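The Weighing Room at Jestovport

The scale at Jestovport was certified to 1072 kilograms and read in steps of two. It stood in a room without windows, because daylight warmed the platform unevenly and the previous inspector had written a memo on the subject.

The present inspector arrived in January with one case and a copy of the memo. The Skukell Freight Office had reported a discrepancy. Every crate sent up the river from Plunmont gained weight on the way.

1. The first crate

The declared weight was 290 kilograms. The scale said 382. She cleaned the platform, zeroed the instrument and weighed the crate again. The scale said 382.

She subtracted one figure from the other and wrote 92 in the margin. The manifest listed household goods, toys and one lamp. She opened the crate, found the lamp, and began on the toys. 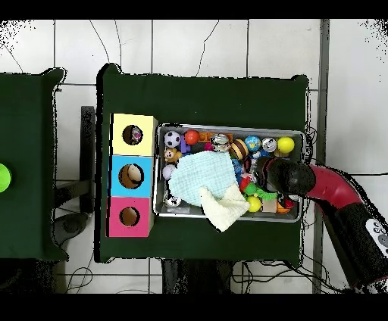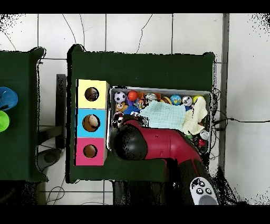 Toys and three-part box, green table.

2. The second reading

None of it was heavy. She repacked the crate, replaced the lid and weighed it a third time, with the same result. Then she weighed herself, which the procedure did not require. She was also heavier by 92.

She walked out to the quay. The barge Msimang was tied up for the night, low in the water – lower than its papers allowed. The clerk on duty said that it always sat like that at Jestovport and rose again below the lock.

"Has anyone recorded it?" she asked.

"There is no column for it," the clerk said.

She went back to the weighing room and took out a ruler. The ledger had six columns. She drew a seventh, left the heading blank, and entered 92 on the first line. At four in the morning she weighed the empty case she had brought with her, and entered 92 on the second.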